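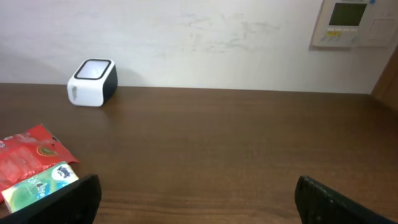 I went out to Ostdale last week to talk shop with the woman who writes the house rules for robot work at Selomari. Her rulebook started as one taped-up page and now runs to 72 (she winced when I brought that up!).

So what's rule one? "Hands off the table when the arms are live," she told me. "I don't care if you only want to straighten a wrapper. Stop the arms, then reach." I asked if people really stick to that and she laughed. "They do now. The first month was rough."

She's just as picky about what goes on the table. Every item gets written down before a run, snack packets included, and if something gets swapped you start a new sheet. They've filled 524 sheets so far, all on paper, and she likes it that way.

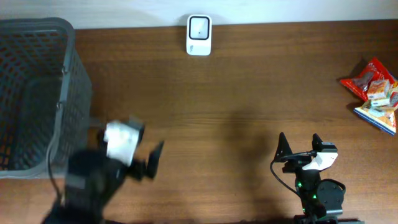 Two arms make everything harder, she says, and her rule there is that each one has its own side and the middle gets shared by turns. "People watch the arm that's moving. I want them watching the other one too." New folks sit through 4 sessions before they get to run anything alone, which sounded like a lot to me, and I told her so. She didn't budge. The next version goes to the Karam office in July, and she's still fighting over the wording of the chapter on cables.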